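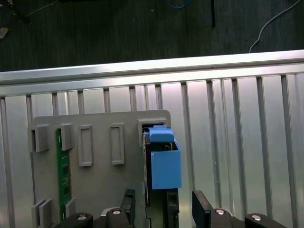 Drellar data collection -- working meeting, 25th July

Present: collection lead, two operators, the labeling lead, one person from model training, minutes taker. Brarkine joined by phone for items 3 and 4. Apologies from the Drurley site manager.

## 1. Minutes of the last meeting

Accepted with one change. Under "Storage" the phrase "raw video is deleted after upload" should read "raw video is deleted after the upload has been checked." The operators asked for this to be spelled out and the collection lead agreed.

Open actions from last time:

- Spare finger plates ordered. Done, in the second drawer at the bench.
- Written reset procedure for the chassis. Draft only, carried over.
- Ask Ngui about export of the wrist view at full rate. Answered, see item 4.

## 2. Episodes so far

The Drellar set stands at 3193 accepted episodes. The training side wants to know how many of those are removals and how many are insertions. The labeling lead said the split can't be read off the current sheet, as operators were logging both under "caddy" until the start of July. Older episodes will be sorted by watching the first and last seconds of each.

There was a discussion of what counts as a finished removal. The operators have been stopping when the caddy clears the bay. Training would prefer that the episode run until the caddy is set down and the gripper has opened. Agreed that from the next session every removal ends with the gripper open and still. Earlier episodes stay in the set with a "short end" tag.

One operator asked whether a missed first grasp should be thrown out. Agreed to keep it if the operator recovers without touching the hardware by hand. Training said they are short on recoveries and would like more of them, but they should not be staged. 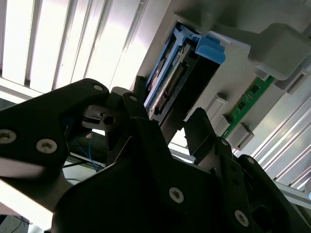
*Drive caddy in the gray chassis, with the gripper jaws reaching toward it.*

Points raised on the chassis work:

- The approach angle has been too much the same from one operator to the next. Each operator is to start from a different pose at the beginning of every batch and note it in the log.
- Strong light from the blinds washes out part of the wrist view. Training does not want this fixed for all episodes. Half the batches will run with the blinds closed and half as they are now.
- The latch handle should be approached slowly over the last stretch. Several episodes in the review pile have a fast final move that blurs the wrist view right when the contact starts.
- Which bay is used must be logged. "Upper" and "lower" are not clear enough when the chassis is mounted at an angle, so the bays will get numbers on the log sheet -- not on the chassis itself, where the model could pick up on them.

## 3. Upright fixture plate

Brarkine asked whether the plate can be used for board insertion as well as for the blue housing. The collection lead said yes, but as a separate task with its own name, so that the two do not get mixed in training. The operators think board insertion will be slower to collect and asked for a lower daily target during the first week. Agreed: no target for the first week, then review.

Brarkine also wanted the unused holders on the plate removed. Training would like them left in place. Left in place for now. If Brarkine still objects after seeing results they will put it in writing.

The narrow green board is to be checked in its clips at the start of each batch. If it has shifted, reseat it and write that down.

## 4. Desktop case
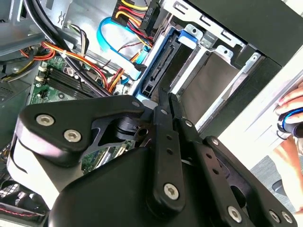

`Reading time: 5 min`

The desktop case is the newest of the tasks and took up most of the meeting. The open case has a lot of wiring near the drive cage, and the operators reported that the path in needs to be planned before each try. They asked if the cables could be tied back. Training said no. The machines at Drurley will not be tidy and the examples should match that. What can be done is to vary the cables between batches: power bundle moved, SATA cable looped another way, drive in the other slot.

Hands in view were discussed. Steadying the case by hand is allowed as long as the hand stays off the drive cage while the gripper is moving. Episodes with a hand in view get a tag and are not rejected.

Ngui confirmed that the wrist view can be exported at full rate, but only in batches of 8 episodes. The labeling lead will write a small script to queue them. Until that works, exports go out at the reduced rate and are marked as such.

Brarkine asked when the case task could be handed over. No date was given. The collection lead wants to see one full week of steady collection first.

## 5. Labeling

Two labelers disagreed on where "contact" begins in the chassis episodes. Decision: the first moment a finger tip touches the caddy, including light touches that slip. The guide will be changed and the disputed episodes redone.

## Actions

- Operators: new starting pose for each batch, logged.
- Operators: finish the chassis reset procedure.
- Labeling lead: split removals and insertions in the older episodes.
- Labeling lead: export script, then tell Ngui it is in use.
- Training: send a list of the recovery types they are short on.
- Collection lead: new log sheet with bay numbers and a hand tag.

Next meeting at Drurley, date to be sent by the collection lead.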